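Sorting Out the Approach from the Grasp

Sorcha Yule works on manipulation policies at Drollard, and for most of the past year she has worked on a single part of the problem: the stretch of motion between the moment an arm commits to an object and the moment the fingers start to close. Her group calls it the approach. In their earlier results it was scored together with the grasp, and she thinks that was a mistake.

"If you only record success or failure at the end, you can't tell a bad approach from a bad close," she says. "Both show up as a dropped block. We were retraining the whole policy to fix errors that sat in one part of it."

The method her group settled on, named Skuviris after the code base it grew out of, splits each simulated episode at a fixed point and scores the two halves separately. The approach is judged on where the fingertips sit relative to the faces of the target. The close is judged on what happens after that. A policy can pass one and fail the other.

The test setting is a rendered tabletop with wooden letter blocks, seen from a viewpoint over the gripper. Yule describes the blocks as a compromise. They are simple shapes, which keeps the contact model cheap, but the printed faces give the vision side something to read when a block sits at an angle.

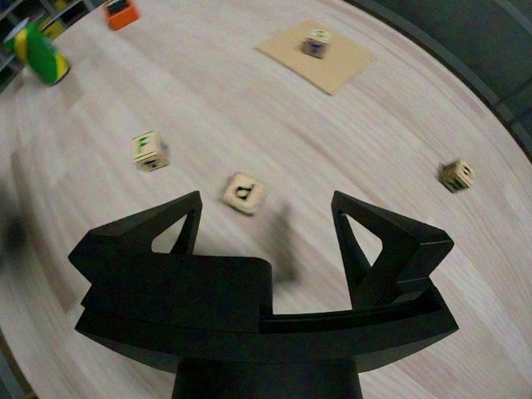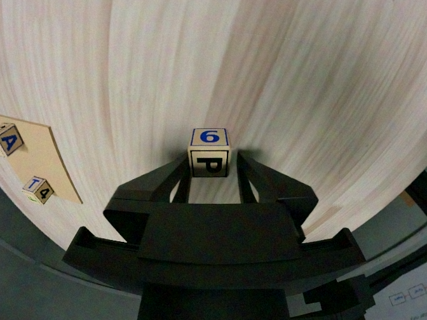 Each policy was trained from 3 random seeds and evaluated on 730 episodes. Block positions and rotations were drawn fresh for every episode, and the same draws were used for all policies so that the comparison would be paired.

I asked what the split showed. Yule says the largest share of failures came from the approach, and within the approach from rotation error. The fingers arrived over the right block but were turned relative to its sides, so that one tip would touch a corner first and push the block away.

"Position was mostly solved. We had spent months on position," she says. "The angle was the part we hadn't been measuring."

Ashton Fairweather, who maintains the simulator, was less surprised. He had already logged 7 cases in which the policy reached the same block from different starting poses and stopped at different angles each time. His view is that the wood grain was part of the cause. When the grain pattern was swapped for plain gray, the angles agreed more closely.

"That doesn't mean you should train on plain gray," Fairweather says. "It means the policy was taking a cue from the table. You vary the table until it stops."

They now vary the texture in every training episode. Yule would not give a figure for the improvement until the runs on the Stedlow arm are finished, and she is cautious about how much of it will carry over to hardware. Friction in the simulator is a single constant per object. Motion blur is modeled, but she considers the model crude.

The next version, due in July, moves the split point. At present it is set by distance to the target, and Fairweather wants it set by finger motion instead. Yule is not convinced, and the two of them are running both.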